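Claltov Wall and Cabinet Panels: Owner's Guide
Section 7. Checking and cleaning a plain surface
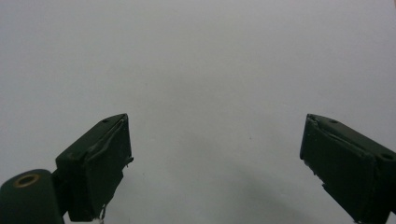
Fig. 7. Plain pale gray surface with no visible seams or markings.

Read this section before you buy anything to clean your panels with. Most of what is sold for smooth painted and coated surfaces does less than the label says, and a fair amount of it leaves a film that you will then need a second product to remove. We sell one of these cleaners ourselves (Drirnatum Surface Wash, see Section 9). It works. So does dish soap.

Before you start

You will need:
a bucket of lukewarm water
plain dish soap, without lotion or added scent oils
2 soft cotton cloths, one for washing and one for drying
a flashlight or a desk lamp you can move

CAUTION: Do not use scouring powder, melamine sponges or steel wool. Melamine sponges are advertised as gentle. They are a fine abrasive, and on a matte finish they leave shiny patches that cannot be washed off.

CAUTION: Never mix cleaning products, even if each one is marked safe for household use.

7.1 Looking the surface over

1. Clear the surface and wipe off loose dust with a dry cloth.
2. Turn off the overhead light. Hold the lamp low and to one side so the light runs along the panel.
3. Look from at least two directions. A plain gray panel will often seem lighter at one end and darker or cooler at the other. Move the lamp before you decide it is stained. If the darker area moves with the lamp, it is shading and there is nothing to clean.
4. Run a clean, dry fingertip over any spot you are unsure of. A raised spot is usually residue. A dip is usually a dent, and no cleaner will fill it, whatever the bottle promises.

Note: Photographs are a poor way to judge color. We get many requests to replace a panel that "came out bluish" in a picture. Compare the panel with the sample chip from your Claltov box, in daylight, with the chip held flat against it.

7.2 Washing

1. Put a small squirt of dish soap in the bucket. More soap means more rinsing.
2. Wring the washing cloth until it no longer drips. Water should not run into the panel edges.
3. Wipe in long, straight strokes that overlap a little. Circles tend to show on a plain finish once it dries.
4. Rinse the cloth, wring it again and go over the same area with clean water.
5. Dry with the second cloth. Air drying is fine in theory and leaves spots in most homes.

7.3 Marks that stay

Try the soap a second time and leave the damp cloth on the mark for 13 minutes. If that does nothing, rubbing alcohol at 70 percent will lift most ballpoint ink and some adhesives. Test it first on a corner that will not be seen, and wait for the spot to dry before you judge the result.

If the color of the panel comes off on the cloth, stop. The finish is dissolving, and more rubbing will only make the patch larger.

7.4 Waxes and polishes

We do not recommend them. The Testasitz finish is meant to look flat, and wax makes it look like wax. If you have already applied some, repeat 7.2 with fresh water each time until the cloth no longer drags — this may take several rounds.

Section revised 2018-05-12. For touch-up paint, go to Section 8.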